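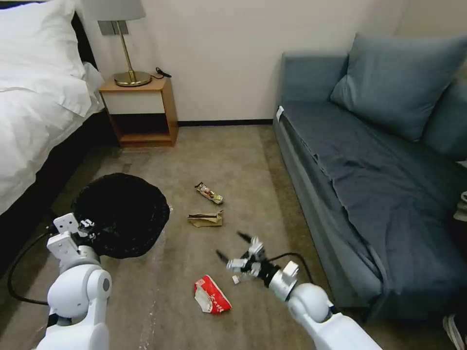 I have never believed in the last-day tidy. You know the advice: before you check out, go around with a trash bag, get everything off the floor, leave the room the way you'd like to find it. Somebody is going to vacuum in there at 9 anyway, so who is it for?

I tried it in April all the same, at the Clellden, where I had a room with a sofa bigger than I needed and a carpet the color of weak tea. A carpet like that hides crumbs. It does not hide a snack wrapper with red and gold on it, or a flattened brown paper bag.

The tip I was following said to open the bag flat on the floor and leave it there, so you don't have to hold it with one hand. I had my doubts. A trash bag lying on a carpet looks like more trash to me. I'll admit it's easier on the back, if you don't mind stepping around it. 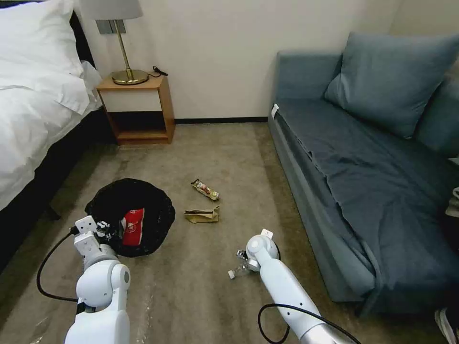
Bag on the carpet, two pieces to go.

The same tip promised the whole room would take 30 seconds. Whose room? By the time you've looked under the sofa and put the cover straight (I left it rumpled, and I'd do it again) you are well past that.

What I'd like to know is why hotels give you a nice bedside table with an open shelf, and a lamp with a brass base, and then a wastebasket the size of a soup bowl. The one at the Hutell last year was even worse - it was full after one takeout dinner.

I'll probably keep a spare bag in my suitcase from now on. It weighs nothing. I'm still not making the bed.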